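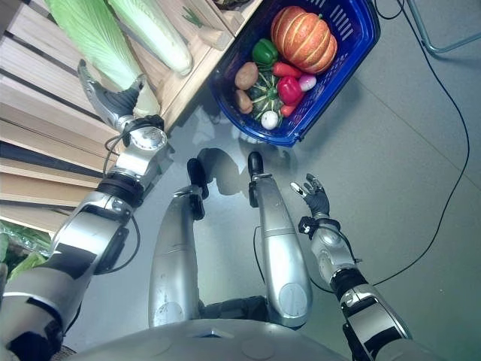 Week 6 - Stock, shelves and knowing what you have
Intro to Small Retail, notes for people who missed it (and people who were there but didnt write anything down)

Reading: Tavares ch. 4, skip the part on leasing. Kuhlmann handout from last time still applies.

What is inventory for?
Buffer between supplier and customer. Supplier ships when supplier likes, customer walks in when customer likes. Stock sits in the middle and costs money the whole time.

Holding cost = rent on the space + money tied up + damage, theft, going out of date. Students always forget the money tied up. If you borrowed to buy it you are paying interest on a box.

Stockout cost = lost sale, plus maybe lost customer. Hard to measure. Most owners guess high for their favorite items and low for the dull ones (string, lightbulbs, envelopes). Dull ones are often why people came in.

Reorder point
Daily sales x lead time in days + safety stock.
Worked on the board: Rathjen, hardware store in Clurnport. Sells 17 boxes of deck screws a day in season. Lead time 2 days. So 34 boxes gone before the delivery shows up. Safety stock 6. Reorder at 40.
Somebody asked what if the truck is late. Then the 6 gets eaten in less than half a day and you're out. Late trucks often? Raise the safety stock or change supplier. No magic.

Use the daily figure for the right season!! March is not July. Yearly average will wreck you both ways.

Periodic vs perpetual
Periodic: close up, count everything, write it down. Cheap, slow, wrong by the next morning.
Perpetual: every sale and delivery updates the record. Only as good as the receiving. If the delivery isn't checked against the packing slip, the record is wrong from the start and looks very official.
Most small shops end up with a mix. Cycle counts = one section per week, so it all gets done over the quarter without closing.

Shrinkage
Book stock minus physical stock. Cuvcombe case: books said 335 units, shelf count came out 17 short. That's 5.07 percent, high. Cause was mostly returns put back on the shelf under the wrong code, so another item showed over. Check for a matching overage before you accuse anyone of anyhting.

FIFO / LIFO
First in first out. For anything that spoils, do it physically too: new goods to the back, old to the front. LIFO is an accounting choice, Arne Hamann covers it in the bookkeeping section, not on our test.

ABC
A = few items, most of the money. Count often.
B = middle.
C = lots of items, little money. Count rarely, keep plenty.
Sort by yearly dollar volume, not by unit price.

For next time
Do the Fidia problem set, 1 through 5. Show the lead time step. Finn Heitmann has the spare copies, his office closes at 4:30.
Groups for the store visit: see Arne Reuter's list on the door, swaps go through him.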